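What Gears Do
A page for readers who like taking things to bits

A gear is a wheel with teeth round its edge. You may also hear people call it a cog. The teeth are there so that one gear can push another one round without slipping.

You own more gears than you think. There are gears in a tin opener, in a wind-up toy, in a salad spinner and in most clocks with hands. A bicycle has toothed wheels too, though on a bicycle they are joined by a chain.

How teeth work

Put two plain wheels side by side so that their edges touch. Turn one, and the other may turn as well, as long as the edges grip. Push harder, or put a drop of oil between them, and they slide past each other. The second wheel stops doing its job.

Now cut teeth into both wheels. A tooth on the first wheel drops into a gap on the second. When the first wheel turns, its tooth has to push the tooth in front of it. There is no sliding past. When gears fit together like this, we say they mesh.

The teeth must be the same size on both gears, or they will not mesh. The wheels themselves can be very different sizes. A gear as big as a dinner plate can turn a gear as small as a button, if the teeth match.

The gear that does the pushing is called the driver. The gear that gets pushed is called the driven gear. A row of gears all meshed together is a gear train.

Which way round?

When two gears mesh, they turn in opposite directions. If the first goes clockwise, the second goes anticlockwise. You can try this with your hands. Hold your fingers out in front of you and lace the tips together, then roll one hand away from you. The other hand has to roll towards you.

Add a third gear to the end of the row and it will turn the same way as the first. The one in the middle is called an idler. It does not make anything faster or slower. It only changes the direction, or fills a space between two gears that are too far apart to touch.

You cannot make a ring of three gears that all mesh with each other. It will lock solid. Try it on paper first: draw an arrow on each gear to show which way it turns, and you will find that the last arrow has to point both ways at once. A ring of four is fine.

Fast and slow

Suppose the driver has 40 teeth and the driven gear has 20. Each time the driver goes round once, 40 teeth go past the place where the two gears meet. The small gear has only 20 teeth, so it has to go round twice to keep up. It turns twice as fast.

Swap them over, and the small gear becomes the driver. Now it has to go round twice to turn the big one once. The big gear is slow, but it can push with more force. This is how a small motor can lift something heavy. The motor spins quickly and easily, and the gears turn that quick spin into a slow, strong one.

People who build machines write this down as a gear ratio. Two turns in and one turn out is written 2:1, and you say it as 'two to one'. If the big gear had 100 teeth and the small one had 20, the ratio would be 5:1.

You never get speed and strength together for nothing. If a gear makes something faster, it also makes it weaker, and the other way about. Cyclists know this from hills. Going up, they choose a gear that is easy to push, and their legs go round a lot while the bike moves slowly.

What gears are made of

Gears can be made of metal, plastic or wood. Old windmills and watermills had wooden ones, often with teeth that could be knocked out and changed when they wore down. Bullow Mill has a wheel of this kind. A miller's helper would rub the wooden teeth with beeswax or animal fat so that they ran quietly.

Plastic gears are light and cheap, and they do not make much noise. Many toys have them. They can crack if they are forced, so never twist a wind-up toy past the point where it stops.

Metal gears last longer and can carry a heavier load. Most are made of steel or brass. They need a little oil or grease, because metal rubbing on metal gets hot and wears away. The oil makes a thin layer between the teeth.

A gear on its own

Once it is out of its machine, a gear is an easy thing to lose. It is small and it rolls. People who mend clocks and toys like to work on a soft, dark surface, where a part is less likely to bounce and a shiny one shows up well.
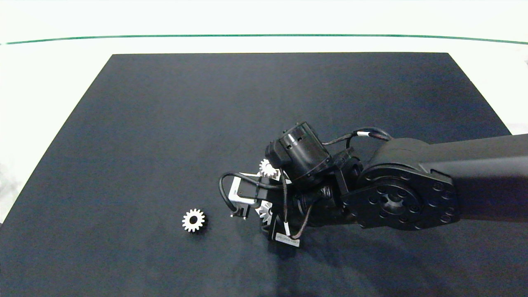 Borghild Solberg wrote to say that she uses an old navy towel when she mends clocks, and that it is a mistake. The loops catch on the teeth, and she once spent a whole evening picking blue fluff out of a gear train with a pin. She now uses a piece of felt and tells everyone else to do the same.

Felt is a good choice. So is any cloth with a smooth, flat surface. If you have nothing else, a tray with a sheet of dark paper in the bottom will do, and the sides of the tray will stop things rolling away.

Looking closely

If you have a loose gear of your own, you can find out a good deal from it. You will need a magnifying glass, a felt-tip pen and a ruler.

First, count the teeth. This is harder than it sounds, as it is easy to go round twice. Put a dot of felt-tip on one tooth and start from there. Count again going the other way to check.

Next, look at the shape of each tooth. They may look like little triangles from a distance, but most have curved sides. The curve lets one tooth roll smoothly against the next. With straight sides, the teeth would knock and scrape, and the gears would move in jerks.

Now look for wear. On a gear that has done a lot of work, one side of each tooth may be shinier than the other. That is the side that did the pushing. A gear with a missing tooth will make a machine skip or click once in every turn.

Last, look at the middle. A gear usually has a hole for a rod, called an axle or a shaft. If the hole is perfectly round, something else has to hold the gear to the shaft, such as glue, a pin or a tiny screw. If the hole has a flat side, the shaft will have one as well, and the two cannot slip.

Make your own

You can make gears that work from corrugated cardboard. You will need:

A cardboard box you are allowed to cut up
Two jar lids, one bigger than the other
Glue
Scissors
Two drawing pins
A thick piece of card or a cork board for the base

Draw round the lids on flat card and cut out the circles. These are your wheels.

Next, peel the smooth paper off one side of some corrugated card, so that you can see the ridges. Damp it slightly with a sponge if it will not peel, then let it dry. Cut it into long strips the width of a finger, with the ridges running across the strip.

Glue a strip round the edge of each wheel with the ridges facing outwards. Trim the end so that the last ridge sits neatly next to the first. A half ridge at the join will make the gear jam. Leave the glue until it is quite hard – overnight is best.

Push a drawing pin through the centre of the big gear and into the base. Put the small gear next to it so that the ridges fit together, and pin that down too. Turn one with your finger. If they are stiff, move one pin out a tiny bit. If they slip, move it in.

Make a mark on the edge of each gear and line the marks up. Turn the big gear round once and watch how many times the mark on the small one comes past. Count the ridges on both and see if your sum gives the same answer.

Words to know

Axle: the rod that a wheel or gear turns on.
Cog: another word for a gear, or for one of its teeth.
Driver: the gear that does the pushing.
Gear train: two or more gears meshed together.
Idler: a gear in the middle of a train that changes the direction.
Mesh: to fit together, tooth into gap.
Ratio: a way of comparing two numbers, such as 2:1.

Page checked by Anong Srithong, 6/11/18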